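Gerkham Hall kitchen – pre-hire safety check
Checked by: Rafail Nikolaidis
Date: 2020-02-29
Previous check: November
Form: Besnard short form, kitchens and serveries

Ratings used: OK / OK with comment / Not OK / Could not check

1. Exits and paths

1.1 Both doors open fully from inside: OK with comment
The side door opens if you put a shoulder to it. The November sheet says "OK" and nothing else, so either the door has swollen over summer or the last person tried only the front one. I know which I'd bet on. Plane the bottom edge.

1.2 Path to exit clear: OK
Clear when I arrived. The stacked chairs were in the foyer instead, so see the foyer sheet.

1.3 Exit sign lit: OK

2. Fire

2.1 Extinguisher in place, gauge in the green: OK
Bracket is loose on one screw.

2.2 Fire blanket within reach of the cooktop: Not OK
It hangs behind the cooktop. You would have to lean over a burning pan to get it. This was raised last time and the answer was that the wall near the door is "hard to drill". It is plasterboard. Move the blanket.

2.3 Smoke alarm tested: OK with comment
Went off on the button. The sticker says the battery was replaced in November but the battery inside has a layer of dust on it that says otherwise. Put in a new one and write the real date.

3. Electrical

3.1 Test tags current on all portable appliances: Not OK
The register lists 7 appliances. Three have no tag I could find. The Ollness urn has a tag so faded it could say anything. A line in a register is no use to me if the tag isn't on the cord.

3.2 No power boards chained together: Not OK
One board plugged into another behind the fridge. I was told it is temporary. The cable ties holding it to the pipe look fairly settled to me.

3.3 Safety switch trips on test: OK
Tripped straight away, reset without trouble.

3.4 Cords clear of sink and hot surfaces: OK with comment
Fine today. The toaster cord will reach the sink if anybody shifts the toaster to the left of the bench, so shorten it or keep the toaster where it is.

4. Hot water and steam

4.1 Warning sign at hot tap: OK
Laminated, readable.

4.2 Urn stands on a stable surface at least 600 mm back from the servery edge: Not OK
The bench isn't deep enough for that. Whoever wrote the rule never measured the bench, and whoever signed it off last time didn't either. Put the urn on the back counter and stop pretending.

4.3 Steamers and other bench-top cookers on a flat surface, lid off and set down flat before food is taken out: OK with comment
The lid part is right. Lift it away from your face, put it down on the table and use tongs for the buns. My comment is about the instruction card, which says steam is "not a concern once the switch is off". It is a concern for a good few minutes. Replace the card.
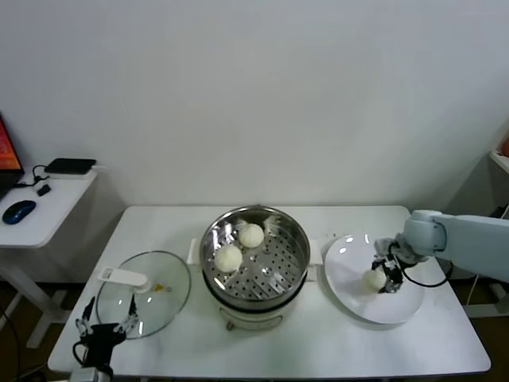
4.4 Oven mitts available and in good order: Not OK
Two mitts, one with a hole at the thumb. Bin it.

5. Floors

5.1 Non-slip mat at sink: OK with comment
Mat is there. The Gutent brochure pinned to the noticeboard claims the mat "prevents all slips". I stood on it in wet shoes and I have my doubts. The corners are curling as well – tape them or turn the mat around.

5.2 Spills kit stocked: OK

5.3 Lighting over work areas: OK with comment
One tube flickers. It was flickering last time too.

6. Chemicals

6.1 Cleaning products locked away from food: Not OK
There is a lock. The key lives in it.

6.2 All bottles labelled: OK with comment
One spray bottle says "blue stuff". That is a label, I suppose, but it won't help anyone on the phone to the poisons line.

6.3 Safety data sheets on site: Could not check
Said to be in the office. Office locked.

7. First aid

7.1 Kit in place and in date: OK with comment
Burn gel is past its date. Everything else is fine, including more triangular bandages than this hall will ever need.

7.2 Emergency numbers posted: OK

Result: hire may go ahead once 2.2, 3.1 and 3.2 are fixed. The rest within the month. The quote on file for a full refit is $1,243, and I would want to see what that covers before anyone agrees to it, as most of the list above needs a drill and a free afternoon.

Recheck 6.3 when the office is open.

R. Nikolaidis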